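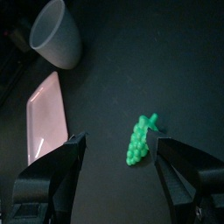

Play Food and Table Things

Sturnholm gallery, page 6
Words by Liesl Mösli
Last updated 2 October 2025

The Sturnholm gallery is a record of small household and play things set out on a dark table. Most of them are plastic, most are cheap, and nearly all would fit in a kitchen drawer. Kazimír Vrabec began the list in July with a box of play food and a few cups, and it has grown to 236 entries. Older pages are arranged by material. From this page on they are arranged by what goes with what, so a cup may turn up next to a dish or a piece of toy fruit.

Click a picture for the larger version. Captions are kept short and the entry number is given where there is one.

Grapes, cup and tray

A small bunch of toy grapes in bright green, with a pale grey cup lying on its side and a shallow pink tray. The cup is wider at the mouth than at the base. The tray is glossy and picks up the light, while the cup has a duller finish.

Toy grapes are entry 10. We file them under fruit, with the bananas and pears, and leave the bunch whole in the list instead of entering each grape. Cups go under tableware whether they came from a play set or a real kitchen, as it is often hard to tell which. Trays have their own heading, which also takes in soap dishes, pen trays and the shallow sort of lunch box.

A few readers have asked about colour names. We use the plain ones: green, pink, grey, pale grey. Makers' names for colours are left out, as the same pink can be sold under several of them.

The table
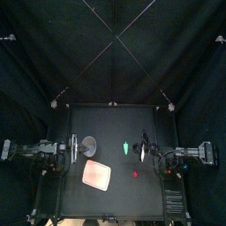
Black was chosen for the tabletop after a white one made the lighter cups hard to pick out. The surface is flat and matte, with a thin dark metal frame round it, and black curtains hang about it in place of a painted wall. The fabric creases easily and we have given up ironing it. Scuffs show on a dark top sooner than you would expect. A damp cloth takes off dust and fingerprints, but the pale marks stay.

Anyone setting up something similar at home can manage with a dark tablecloth, provided it is pulled tight. Shiny plastic will still show streaks of light. Moving the lamp helps more than moving the object.

Other pages

Page 5 has spoons, scoops and measuring cups. Page 7 will have toy vegetables and the remaining bowls, once the list has been checked for repeats. The Patari index gives every entry in number order, and the Nedelcu index gives them by colour.

Corrections can be sent to Kazimír through the contact form. Please quote the page and the entry number.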